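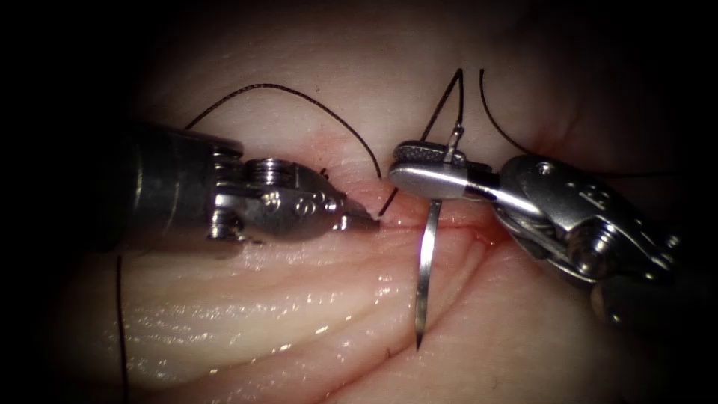
Gemma Bunting
9/14/23
A few posts on pickups, for anyone doing narration from home. A pickup is a line you record again after delivery. I get asked how I charge for them, so I'm writing it down in one place.

Gemma Bunting
There are two kinds. If I misread the script, added a word, or left a mouth click in, I fix it free. If the client changed the script after I recorded it, that is new work and I bill for it.

Gemma Bunting
I put this in the quote, before anyone says yes. Two sentences. Clients rarely argue with it at that stage. They do argue when they first see it on an invoice.

Gemma Bunting
My first long job was for Mollel, a training course of 234 slides. I had no pickup terms at all. They sent changes in 7 separate emails and I recorded every one for nothing. My fault. I hadn't told them otherwise. 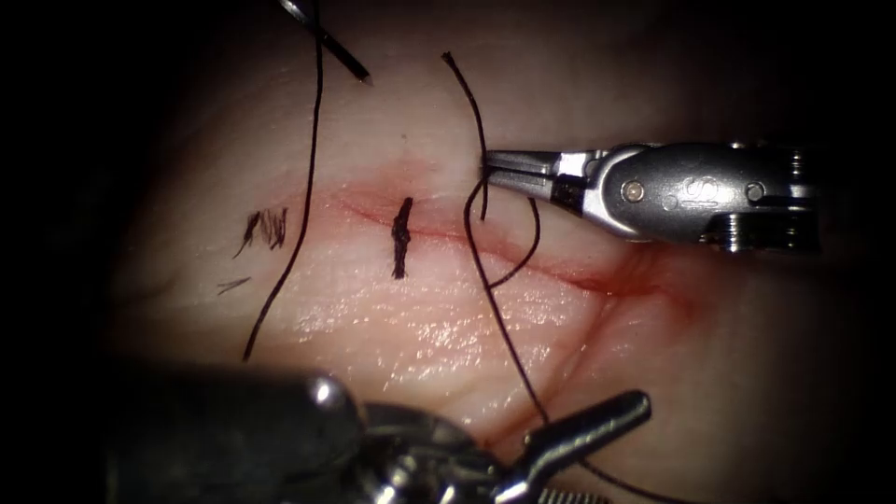
A single finished stitch over the incision.

Gemma Bunting
Now I ask for all changes in one list. File name, old line, new line. If a second list comes in, it gets its own session fee. Most people manage with one.

Gemma Bunting
On the fee: I have a minimum, and it covers up to 24 changed lines in a script I've already recorded. It takes me nearly as long to set up for one line as for ten, so I don't price by the word on small changes.

Gemma Bunting
Matching the sound is the hard part. Write down your mic distance, gain, and where you were sitting. I keep a text file in each project folder. Before I record a pickup I play the old take in my headphones, read along with it twice, and then record.

Gemma Bunting
Record the whole sentence, even if only one word changed. Editors can cut around a sentence. Dropping in a single word nearly always shows.

Gemma Bunting
Keep your raw files too. Zondura came back to me in December for a product name change on a job I had finished that spring. The new name was Kadura, and it turned up in almost every section. I still had the session, so I could match it.

Gemma Bunting
Ask how to say names before the first session. I said Brundov with the stress on the wrong end through a script of 2,000 words. The client hadn't given me a guide and I hadn't asked for one. We split the cost of the retake.

Gemma Bunting
Someone asked about a time limit. Mine is 30 days for free fixes, counted from delivery. After that I'll still do them, but I quote first.

Gemma Bunting
Next thread will be on file naming. If you have pickup terms that work for you, post them under this one. I'd like to see how other people word the script change part.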